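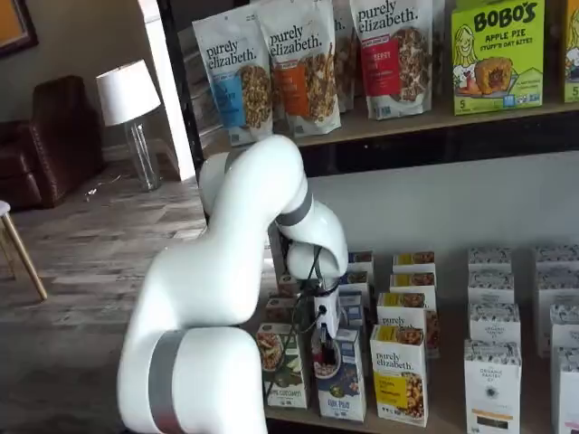
下の段の商品に向かうアーム。上の段にはグラノーラの袋とオーツバイツの箱。

# お店の棚の仕事を経験した方へ　参加のお願い

Udwood（ウドウッド）プロジェクトでは、小売店の品出し、前出し、棚の整理などの仕事をしたことのある方を募集しております。仕事の内容は、棚の前で実際に手を動かしていただくことと、同じ作業を機械がするところを見て、遠慮のない意見を話していただくことです。

私どもが知りたいことは一つです。お店や家の中の細かい仕事を、機械はもうできるのでしょうか。まだできないのでしたら、どこでできないのでしょうか。この質問には、機械を作る人だけでは答えられません。棚の仕事を毎日してきた人の目が必要です。

この案内は日本語を話す方のために書きました。私は日本語を母語としておりませんので、ところどころ不自然な言い方があると思います。意味がわかりにくい所は、どうぞそのままお問い合わせください。

## 要点

- **募集人数：** 4名
- **時期：** 11月中
- **回数：** お一人2回（1回目と2回目の間は一週間ほど空けます）
- **1回の長さ：** 85分（途中の休憩を含みます）
- **謝礼：** 300ユーロ（2回分の合計です。交通費は別にお支払いします）
- **場所：** Celtau（ツェルタウ）の作業室。中央駅からバスで来ることができます
- **言葉：** 日本語。通訳が必要な場面では、私が間に入ります
- **申し込み先：** Saimi Toivonen（サイミ・トイヴォネン）

## なぜ棚の仕事なのか

家や店の仕事の中で、棚に物を並べることは簡単だと思われがちです。私もこのプロジェクトに入る前は、そう思っておりました。重い物を持ち上げることや、階段を上がることのほうが、機械には難しいだろうと考えていたのです。

ところが、棚の前に立って見ていますと、店員の方の手は大変多くのことをしています。箱を一つ取るとき、隣の箱を指の背で軽く押さえます。袋の商品を立てるとき、下を少し広げて、中身をならしてから置きます。奥の商品を手前に出すときは、古い物と新しい物の順番を間違えません。値段の札が曲がっていたら、ついでに直します。これらの動きは、作業の手順書にはほとんど書いてありません。

私どもの作業室の棚にも、形の違う商品が一緒に並んでいます。紙の箱があり、自分で立つ袋があり、小さな瓶もあります。箱は角がはっきりしていますので、機械にとっては比較的わかりやすい相手です。袋は、つかむ場所によって形が変わります。隣の袋と重なっていると、どこまでが一つの商品か、機械には判断が難しくなります。小さな瓶が箱の間に立っているときは、瓶だけを取って周りを倒さないことが問題になります。

人間の店員でしたら、考えずにすることです。その「考えずにする」部分を、私どもは言葉にしたいのです。

## 今、どこまでできているか

応募される方に過大な期待も、過大な心配も持っていただきたくありませんので、現在の様子を正直に書きます。

春の試験では、Idel（イデル）という制御のプログラムを使って、棚から商品を取る動作と棚に戻す動作を242回試しました。作業の担当はYounes Helmy、記録の担当はYufang Zhongです。結果は、商品の種類によって大きく違いました。

**紙の箱。** 前の列にある箱を取ることは、だいたいできます。光の当たり方が変わっても、あまり影響を受けません。ただし、同じ箱がすき間なく二列に並んでいると、二つの箱を一つの大きな箱だと考えてしまうことがあります。戻すときは、向きはよいのですが、列の線から少し出ることが多いです。店長をしていたある見学者の方は、「お客さんは気にしないが、私は気になる」と言われました。このような意見がとても役に立ちます。

**袋。** 取ることはできても、きれいに戻すことがまだ上手ではありません。戻した袋が前にお辞儀をするように傾いて、しばらくしてから倒れます。機械はその時にはもう次の商品に移っていますので、倒れたことを知りません。

**瓶。** 一本だけで立っている瓶は問題がありません。箱に囲まれた瓶は、成功と失敗の差が大きく、理由がまだ十分にわかっておりません。アームの先が上からまっすぐ下りてくる場合と、斜めに入る場合では結果が違うようです。奥の方にある瓶では、アームのひじが上の棚に近くなるため、動き方がかなり限られます。

**棚の整理。** 「乱れている所を見つけて直す」という仕事は、まだ全くできていないと言ってよいと思います。何が乱れているかを、機械に説明することが難しいのです。人によっても答えが違います。二人の店員の方に同じ棚を見ていただいたとき、一人は「きれいです」、もう一人は「これは直します」と答えました。

速さについては、人間の方がずっと速いです。私が一列並べ終わったとき、アームはまだ二つ目の箱のところにいました。私は店で働いたことがありませんので、皆さまでしたら、差はもっと大きくなるはずです。

ですから、「機械が明日から店員の代わりになる」という話ではありません。反対に、「何もできない」という話でもありません。夜の間に前の列の箱だけを補充することなら、条件がよければ、近いうちにできるかもしれません。けれども、それが店にとって本当に助けになるのかどうか、私どもだけでは決められないのです。

## 当日していただくこと

### 1回目

作業室に来ていただいたら、最初に説明と同意書の確認をします。同意書は日本語のものを用意しています。読む時間は十分に取りますので、急ぐ必要はありません。

次に、棚の前で普段のように作業をしていただきます。内容は次のとおりです。

1. 段ボールから商品を出して、空いている場所に補充する
2. 奥に入ってしまった商品を手前に出す
3. わざと乱した棚を、ご自分がよいと思うところまで直す

作業の間は話さなくてもかまいません。終わってから、手の動きの映像を一緒に見て、「ここで何を見ていましたか」「なぜ左手を使いましたか」のような質問をします。覚えていなければ、「覚えていません」で結構です。理由を無理に作っていただくことのほうが、私どもには困ります。

### 2回目

2回目は、機械が同じ作業をするところを見ていただきます。途中で止めたいと思ったら、手元のボタンを押してください。止めた場面が、後で一番大切な話になります。

そのあと、機械が並べた棚と、人が並べた棚を見比べていただきます。どちらがどちらかは、先にお伝えしません。開店前の店だと思って、このまま店を開けてよいかどうかを答えてください。

最後に、短い話し合いの時間があります。どの仕事なら機械に渡してもよいか、どの仕事は渡したくないか、ご自由にお話しください。「渡したくない」という意見も同じ重さで記録します。棚を整えている時間が一日の中で一番好きだ、と話された方が以前おられました。私はその言葉をよく思い出します。

## 応募していただける方

次のことに当てはまる方にお願いしたいと思います。

- 18歳以上の方
- スーパー、コンビニ、薬局、食料品店、百貨店の食品売り場などで、棚の仕事を続けてしたことのある方（国はどこでもかまいません。今は辞めておられる方も歓迎します）
- 日本語で自分の作業について話すことができる方
- 下の段の商品を扱うために、かがむ動作ができる方

最後の条件については、少し補足いたします。今回の作業は、棚の下の段が中心です。腰や膝に痛みのある方には、低い段の作業をお願いすることができません。ただし、2回目の見学と話し合いだけに参加していただく方法もありますので、興味をお持ちでしたら、申し込みの時にお知らせください。その場合の謝礼は半額になります。

機械やプログラムの知識はいりません。むしろ、知識があるかどうかを選ぶときの理由にしません。機械が好きな方も、あまり好きではない方も、どちらも来ていただきたいです。

次の方は、今回はご遠慮ください。

- ロボットを作る会社、または売る会社で現在働いておられる方
- 春の見学会に参加された方（棚をすでに見ておられるため、見比べの作業に影響が出ます）

## 安全について

アームが動く間、参加者の方には床の線より外側にいていただきます。人とアームが同じ棚で同時に作業をすることはありません。アームの近くには必ず操作の担当者が立ち、すぐに止められるようにしています。

アームの手首からは黒い細いケーブルが出ております。動いていない時でも、ケーブルには触らないようにお願いします。引っ張ると、調整を初めからやり直すことになります。

作業室には食品を置いていますが、棚の商品は召し上がらないでください。何度もつかまれたり、落ちたりした物が入っています。休憩の時には、別の飲み物とお菓子を用意いたします。アレルギーのある方は前もって教えてください。

服装は、動きやすい物でしたら何でもよいです。袖の長い飾りや、大きな指輪は、作業の間だけ外していただくことがあります。

## 映像と個人情報について

1回目の作業では、手と棚を中心に映像を撮ります。顔が入った部分は、分析の前に見えないように処理をします。声は文字にした後で消します。お名前は番号に置きかえて、番号とお名前の表はHertta Vuorinenが別に保管します。分析をする人は、この表を見ることができません。

映像を宣伝のために使うことはありません。論文や発表で使う場合は、使いたい場面をお見せして、もう一度許可をいただきます。許可をいただけなかった場合も、謝礼は変わりません。

参加は途中でやめることができます。理由を言う必要はありません。1回目だけでやめられた場合は、1回分の謝礼をお支払いします。

働いておられるお店の名前や、そこでの売り上げ、同僚の方のことなどは、話さないでください。もし話の中で出てしまった場合は、記録から消します。また、お店に参加の有無をこちらからお伝えすることはありません。

## 協力しているお店

食料品店のDanko（ダンコ）が、棚の並べ方と補充の手順について助言をしてくださっています。担当はValtteri Heiskanenさんです。Dankoで働いておられる方も応募できますが、選考にHeiskanenさんは加わりません。上司の方に遠慮しながら話すことになっては、意味がなくなるからです。

Dankoの売り場でこの機械を使う予定は、現在ありません。この点は質問が多いので、はっきり書いておきます。将来どこかの店で試すことになった場合は、改めてその店の従業員の方に説明をするという約束になっています。

## よくいただくお尋ね

**機械と競争をするのですか。**
いいえ。時間は記録しますが、速さを比べて順位をつけることはありません。いつもの速さでお願いします。

**商品の名前が読めなくても大丈夫ですか。**
大丈夫です。商品の文字は英語の物が多いですが、色と絵で見分けていただけます。実は、読めない文字の商品をどうやって見分けるのかも、私どもが知りたいことの一つです。機械も、文字を読んでいる時と、色だけで決めている時があるようです。

**家で棚や食器を片づける経験だけでも応募できますか。**
今回はお店での経験をお持ちの方に限っております。家の中の仕事については、次の募集を考えています。冷蔵庫の整理や、買ってきた物をしまう作業になる見込みです。ご希望の方には、決まり次第お知らせをお送りします。

**子どもを連れて行ってもよいですか。**
作業室の中には入れませんが、建物の入り口の近くに待つための部屋があります。お子さまを見る係はおりませんので、大人の方とご一緒の場合に限ります。

**結果を教えてもらえますか。**
はい。ご希望の方には、日本語の短い報告をお送りします。私が書きますので、時間が少しかかるかもしれません。

**自分の意見が仕事を減らすことにつながりませんか。**
この質問には、簡単に「つながりません」と答えることができません。プロジェクトの結果をどの会社がどのように使うか、すべてを私どもが決められるわけではないからです。私どもが約束できるのは、働いている方がどの仕事を残したいと言ったかを、報告の中に必ず入れることです。それを読んだ上で、参加しないと決められる方がおられても、当然のことだと思います。

## 申し込みの方法

メールまたは手紙で、次のことをお知らせください。形式は自由です。長く書いていただく必要はありません。

- お名前と、連絡のつく方法
- どのような店で、どのような棚の仕事をしたか（店の名前はいりません）
- 11月の中で来られる時間帯（午前10時から、または午後2時からのどちらか。両方でもよいです）
- 腰、膝、食べ物のアレルギーなど、こちらが知っておいたほうがよいこと

それから、もしよろしければ、次の質問にも一行か二行で答えてください。

> 棚の仕事の中で、新しく入った人がなかなか覚えられないことは何ですか。

選考のための試験ではありません。答えがなくても選ばれることがありますし、よい答えを書いたから選ばれるというものでもありません。経験された店の種類がなるべく重ならないように、4名の方を選びます。食品以外の棚、たとえば薬や化粧品の売り場を経験された方からは、まだお話をうかがったことがありませんので、ぜひご連絡ください。

お返事は、選ばれなかった方にも必ずいたします。応募の時にいただいた情報は、返事をお送りした後に消します。次の募集のために残してもよいという方は、その旨をお書き添えください。

## 作業室への来かた

Celtauの中央駅を出て、川と反対の側のバス乗り場から、工業学校行きに乗ってください。終点の一つ前で降りますと、道の向かいに低いれんがの建物があります。入り口の呼び鈴には「Udwood」と書いてあります。押してから返事まで少し時間がかかりますが、中の廊下が長いためですので、そのままお待ちください。

車で来られる方は、建物の裏に停めることができます。冬のタイヤの時期になりますと坂が滑りやすくなりますから、表の道から入られるほうが安全です。

道に迷われた時は、申し込みの後でお送りする番号にお電話ください。電話には私かZhongが出ます。Zhongは日本語をあまり話しませんが、「バス」「駅」「迷いました」はわかります。

皆さまからのご連絡をお待ちしております。

Saimi Toivonen
Udwoodプロジェクト　参加者担当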